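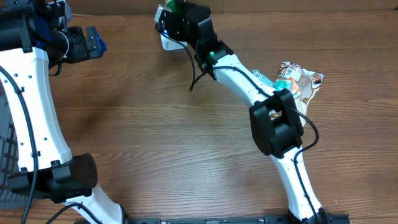 Robel Nigatu asked whether small food packets really need a basket of their own, given that most of them weigh next to nothing and could go in any drawer. A drawer is fine for a household that opens it every day. For the pantry unit we use an open-sided basket, and these notes assume one.

Household Storage, Unit 8: Small Packets and Jars
Handout for the Greltari evening course

What the unit covers

Snack packets, single-serve sachets, stock jars and anything else too small to stand on a shelf by itself. Cans and boxed goods were in the November handout.

Choosing the basket

A basket with lattice sides lets you see part of what is inside without lifting anything out. The openings should be smaller than the smallest packet going in. If they aren't, line the bottom with a dish towel or put the small packets in a bag first. A laundry basket is bigger than most pantries need, but it works well for the sorting stage and for carrying things between rooms.

Clear a surface before you start. A table is easier on the back. A floor gives more space and is usually where people end up.
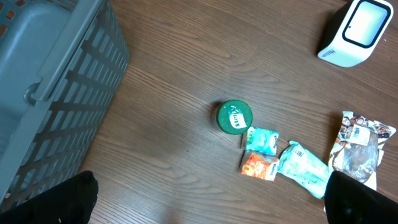
Should jars go in before the packets? Put jars in first, standing upright with the lids on top, and fill in around them with packets.

Sorting order

Group by type first - seasonings, sweet snacks, savory snacks. Check dates second. Printing on crinkled wrappers can be hard to read, so flatten the end of the packet with your thumb and hold it under a lamp. Anything opened goes into a lidded container the same day.

Keep electronics out of the basket. Small devices get scratched by jar rims, and crumbs get into the openings.

For next time

Sort one drawer or basket at home and write down what you moved and where. Two paragraphs is enough. Ebise Belay has the reading packet for anyone who missed it. Pages 49 to 52 are on labels, and we will start there.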